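Kitchen prep area check – November, my round, Brukmont test kitchen

I started late, so I did the bowls first and the paperwork last (sorry, Thandeka!).

- [x] Bowls: no dents, no rough spots on the rim
- [x] Bowls stored upside down overnight
- [ ] Spare bowl labeled – still not done, I'll bug Njål again
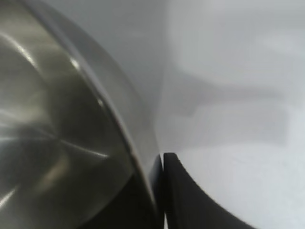 *Item 1: stainless steel bowl, rim and inside.*

I ran a finger around every rim and I'm happy with all of them. The steel has faint streaks inside, and I'm not marking anyone down for that.

- [x] Measuring cups: no cracks, handles tight
- [x] Pouring done over the bowl, never over the bare table
- [ ] Cup log filled in – last entry was number 106, then nothing
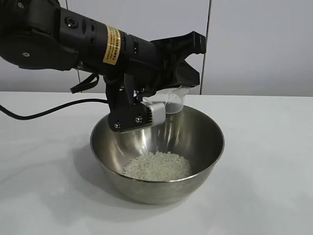 **Do we throw out a cup if the markings have worn off?**
Take it off the shelf and hand it to Nosipho, who keeps the replacements in drawer 36.

The table got its own section this time, after all my grumbling in the last round – I love a clear table!

- [x] Tabletop wiped, no sticky patches
- [x] Wall panels and seams wiped down
- [ ] Cloths swapped – we're down to the last few of the pack of 25
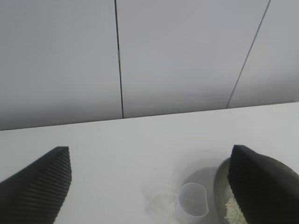
*Page last changed: November, 4:10 p.m., by Busisiwe Le Roux*

Wall seams are where flour likes to hide, so go down them with the thin brush. Marietjie has the next round and the brush is in her tray.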